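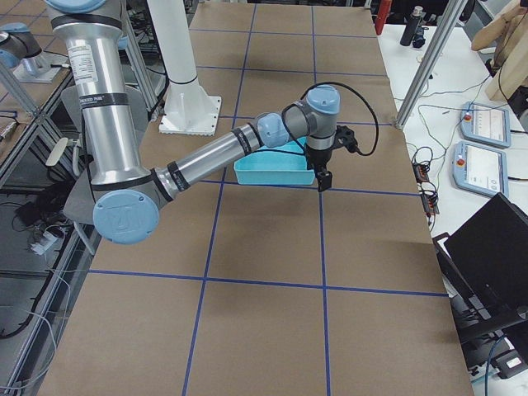 4. Covering and marking the table

The Sisico sorting table ships with a bare top, and a bare top will be scratched by the end of the first afternoon. Cover it before anything else goes on. Brown kraft paper is what we supply and what we recommend, and you don't have to get it perfectly flat. A few faint wrinkles do no harm, and chasing them with the side of your hand only sends them to the other end. The blue tape goes on over the paper in long lines that cross to make squares, and the shallow light-blue bin sits right on the paper with nothing under it. If one of your long lines comes out at a slight angle, you are in good company.

What you need

Kraft paper roll (Nola, supplied)
Blue tape, 2 rolls (supplied, though the second has a way of wandering off)
Shallow bin with rim
Scissors
Straightedge, 1000 mm or longer
Pencil

4.1 Laying the paper

1. Clear the table and wipe it down. Crumbs under kraft paper feel like gravel.
2. Unroll the paper from the far edge toward you, with the curl facing down. It will try to roll itself back up. Put something heavy on the far end and carry on.
3. Smooth from the middle outward.
4. Tape the paper to the underside of the table. Tape on the top edge catches sleeves.
5. Trim the overhang.

CAUTION: Do not trim with a knife on the tabletop. The warranty on the Huttunen laminate does not cover straight lines, however neat.

4.2 Marking the squares

1. Make a pencil mark every 195 mm along the far edge and again along the near edge.
2. Join the marks with tape, starting with the lines that run away from you. Pull off the full length first, hold it tight, then lower it. Tape laid an inch at a time comes out like a country road.
3. Run the crossing lines from side to side.
4. Press down every place where two strips cross. These lift first.

NOTE: Squares do not have to be perfect. They do have to be big enough for whatever you plan to put in them, so try your largest item in one before you finish the whole table.

4.3 Placing the bin

1. Set the bin down flat, well back from the near edge, where elbows can't reach it.
2. Check that it doesn't rock. If it does, there is a fold in the paper underneath.
3. Leave the front squares empty until you start work. They fill up soon enough - usually with coffee cups.

4.4 Replacing the cover

Change the paper when it tears or when you can no longer tell pencil marks from dirt. Peel the tape slowly and throw it out with the sheet. Saving used tape is a false economy and a sticky one. Refill rolls are sold under Zukell part number 500.

Section revised January 17, 2020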